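The quiet pleasures of a plate and an apple

Words by Subira Lyimo
May 2026

My grandmother kept her apples in the bath. I mention it because whenever I write about kitchens somebody asks where my interest in storage came from, and I think it must have been there, on a cold landing, looking at a winter's worth of fruit laid out on newspaper and wondering where everybody washed. I have been moving apples from one spot to another in my own homes ever since, and I have never quite settled on a place I was happy with.

So when I began work on this piece, which was meant to be a sensible few pages about everyday plates and bowls, it kept turning into a piece about fruit as well. The two belong together. A plate spends a very small part of its life under a dinner, and the rest of the time it can be standing about doing something useful.

I started with colour. For years I would only buy white, on the grounds that food looks well on it, and then Huguette Perron, who runs the little homeware shop Bandatura and has sold me more crockery than I care to admit, put a pale green plate into my hands and told me to take it home for a week. I was won over by the second breakfast. Mint green is kind to toast, it is kind to eggs, and beside a cream plate it looks fresh without shouting. Put anything red near it and the red seems to wake up.

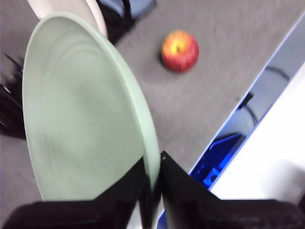

A place to stand

Stacking is what most of us do, and I have nothing against it if you have the cupboard and the patience. But the plate you want is always the one underneath, and lifting five to reach one is how rims get chipped. I gave up on stacks a few summers ago, one hot July when I was moving house and living out of boxes, and I have stood my plates on edge ever since.

A plain black dish rack with upright dividers is all it takes. Look for a long, low base that won't tip, and leave enough room between the plates that you can get your fingers round a rim. Hamidreza Zarei, who fits kitchens under the name Rostami, likes to put a rack out on the worktop or table where it can be reached from both sides, and he is quite stern with customers who want it hidden away. People put things back where they can see the gap, he told me, and I'm afraid he is right, at least in my house.

The other good thing about a rack is what it does for whatever you set down before it. A dark upright shape makes a lovely quiet background. One shallow green plate with faint rings in its base, one big red apple flecked with yellow, and you have something to look at while the kettle boils. I used to think a fruit display needed grapes tumbling over the side (I blame the paintings), but these days one apple does me very nicely.

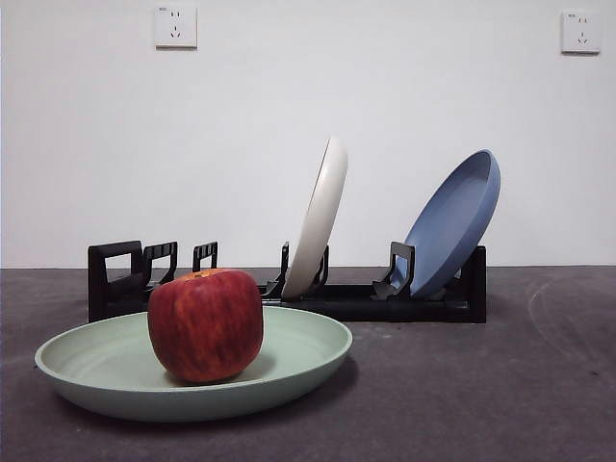

Plate or bowl?

This is where my friends and I part company. Annelies Peeters is a bowl person through and through. She has a deep one by the back door that she fills on market day, and she says a plate is only a way of losing fruit on to the floor. I do see her point, having chased a few across the kitchen myself – an apple can travel a surprising distance once it has made up its mind.

For a family that eats fruit by the armful, then, I would say a large white bowl, and put the apples in gently, one at a time, as bruises start with a drop. Turn them over as you go. The underside of an apple is the part we never bother with, and it can be the prettiest bit of all, with a yellow patch round the little puckered dimple and thin red stripes running out from it like spokes.

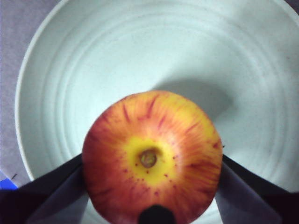

For one or two people I still prefer the shallow plate. You see everything you have, nothing gets forgotten at the bottom, and when supper comes the fruit can be moved along and the plate washed and put to its proper use. Annelies will write to me about that last part, I expect. She usually does, and there is usually a jar of something in the parcel.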